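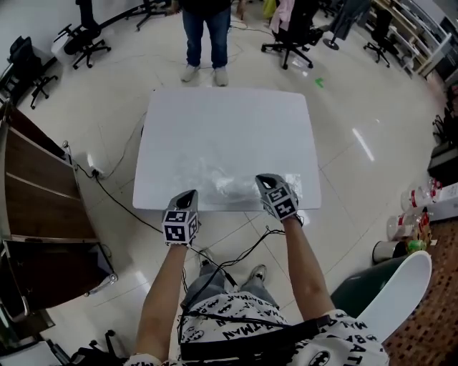 2 min read

Skevgate bags, data card

Last touched 2026-08-24. Short version, will clean up later.

What it is: head-view video plus hand poses for handling thin plastic bags. Person wears a marker shell on each hand, no robot in the loop. Meant for training two-arm policies at Vollari, should work for others if you retarget the poses yourself.

Size: 942 episodes recorded, 700 in train, rest held out. Don't shuffle the two together, same bags show up in both but not the same rooms.

Tasks: flatten, fold once, open the mouth, pass left to right. Clear bags are 429 of the episodes. Hardest ones by far, depth is junk on them and highlights move when the plastic does.

Poses: from the printed squares on the shells. Drops out when a hand turns away or the bag covers a face. Gaps are left as NaN, not filled. Interpolate if you want but not over long gaps, it gets ugly.

Known problems
- right cable drags on some takes, you can see it in the wrist track
- background people and chairs not masked
- left/right swapped in the first Dilleo batch, fixed in the index, not in teh raw files
- task labels typed by hand so expect spelling

Not for: force, grip strength, anything with touch. We didnt record it.

Loader is in the Ruddock repo, use the January branch or newer. Older one reads the timestamps wrong.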